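I promised a few of you a longer update on what we're up to at Drandilby, and then I let it slide for weeks (sorry!). So here goes, with tea and a very sore right wrist. The short version is that we're still collecting examples for the sorting task, we have 264 good ones, and the number on the whiteboard says 1000.
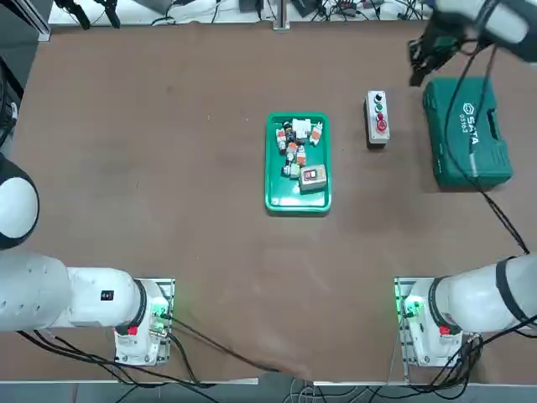
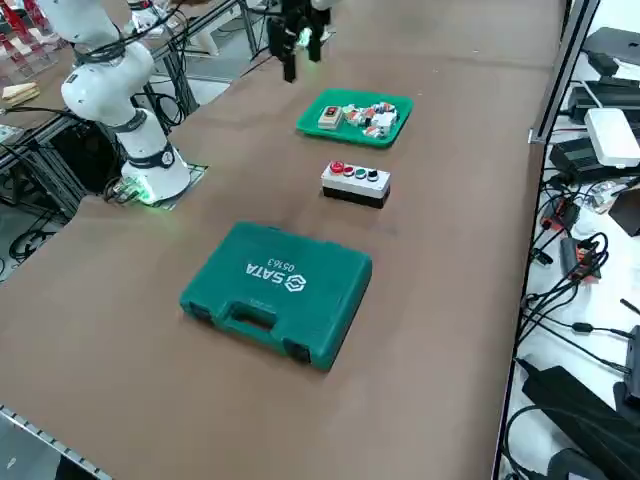
*Tray, button box and toolbox on the brown table, seen from both cameras.*

The task sounds like nothing when I tell people over dinner. There's a green tray with small electrical parts in it, and we want the arms to pick parts out of it and put them where they've been asked to go. I drive the arms by hand from the other side of the room, the computer records everything I do along with the camera views, and later the model learns from the whole pile. One run from start to finish is one example. Then I mess up the tray and do it again. And again!

What I didn't expect is how much of the job is the messing up. In September I had a neat little habit of putting the parts back more or less the way I found them, and the first model we trained on that was great as long as you were just as neat as me. Turn the tray a bit and it would go and pinch the air two inches to the left, very confidently. Vilgot Midtbø watched it do this 4 times in a row and then went to get a coffee without saying a word, so I threw out that batch and started over.

Now I have rules. The tray gets a new spot after every run, and the toolbox and the button box move too, even though nothing in the task needs them to. I want the model to stop caring where they are. I also take a part out sometimes, or tip the whole lot into one corner so they lean on each other - those are the runs I dread, and probably the ones we need most.

The little switch parts are the worst of the bunch. They're light, they roll over when you so much as breathe on them, and from the side camera they all melt into one white and red heap. The bigger switch box is a joy in comparison. I could do that one all day. Vilgot says I already do, and that my examples are lopsided (he made a chart, it was not a kind chart), so this week I'm only allowed to start with the small stuff.

We also had a long argument about mistakes. If I drop a part and pick it up again, does that run count? I used to delete those. But the folks at Plidau, who are doing something similar with cable plugs, keep theirs, as long as the person recovers and finishes the job. Their thinking is that a model that has only seen perfect runs has no clue what to do after a slip. I've come around to that. So a fumble with a decent recovery stays in, and a fumble where I swear and hit stop goes in the bin. I've kept three fumbles so far that I'm almost proud of.

Next up is naming the runs properly, because "final_tray_new_new" is not a system, and I have to send the first chunk over to Lei in Tonport for checking before we train again. She's picky about labels and she's right to be. If she finds the two runs where I forgot to turn on the second camera, I'd like it noted that I confessed first.

I'll post the results of the next training round when we have them, good or bad. Meanwhile, if anyone has a wrist rest they swear by, please leave it in the comments!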